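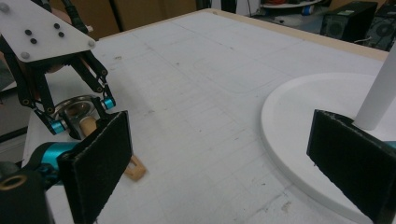 4.2 What changed on the sorting bench

I spent most of October at the Jenerden shop, sitting next to the people who used to sort small wooden parts by hand and now share that job with a gripper cell. Before the cell came in, one person could get through up to 1,000 parts on a shift, and they all told me the same thing about it: your neck goes first, then your patience!

I logged 764 picks over my stay (the full log is in Appendix B). In 66 of them a person had to step in, mostly when a flat piece lay flush with the tabletop and the fingers couldn't get a hold on it. I'd guessed people would hate those stops. A few did, but Ngozi Garba, who has run the bench longest, told me she kind of liked them, "it's the only time I get to use my hands now." I kept coming back to that line while coding the interviews.

What they did complain about was the waiting. You can't wander off, you can't really chat, and you're on the hook if a bad part gets through. Figure 4 shows the cell's layout as the crew drew it for me, with the spots where they stand marked. Compare that with the Nalon site, where the same kind of work got split between two people and the mood was a lot better (Section 4.3).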